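Let the Harvest Supper Move Around 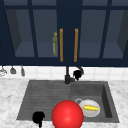 Every October the town of Wellstead holds its harvest supper in the same hall, at the same hour, with the same menu, and every October fewer people under fifty come. I have gone for most of my adult life and I would like it to continue. I also think it is time to hold it in people's homes. The usual objection is that homes are not set up for it, and I don't accept that. A kitchen with a double sink and a stretch of marble counter can handle soup and bread for a dozen guests, and so can a much plainer one. Our grandparents did it with less.

The supper began in houses. The parish booklet says 38 families took part in the first one, each cooking for whoever knocked. It moved to the hall later, when the farms got bigger and the families got smaller. That made sense then. The hall had heat and parking. What we lost was the walking between houses, which older people here still talk about more than the food.

Last year 157 tickets were sold. The hall holds 419. I don't enjoy eating in a room that is mostly folding chairs, and I doubt the band enjoys playing to them. Kelly Meireles, who has run the ticket table for years, told me the price went up again to cover the rental. A holiday about sharing what was grown should not depend on a rental fee.

Arnen already does it the other way. Three streets take turns, the hosts put a lantern by the door, and guests bring a dish and stay as long as they like. My neighbor Cauã Guerra grew up there and says the worst problem he remembers was too much squash. I went once and ate in two houses and on one porch. The blessing was read at each stop by whoever was youngest, and it was short.

People will say that strangers won't walk into a stranger's house. Some won't. Newcomers may find a hall easier, and anyone who can't manage steps needs a place to go too. So keep one big table at the school on Drimeck Road, with a ramp and good lights, and let the rest of the town open its doors. Hosts could sign up by street so that no one has to cross town in the dark.

I would keep the songs, the corn bread and the bell at six. I would drop the raffle and the speeches. If five streets agree to try it, that is enough for a first year, and my street will be one of them.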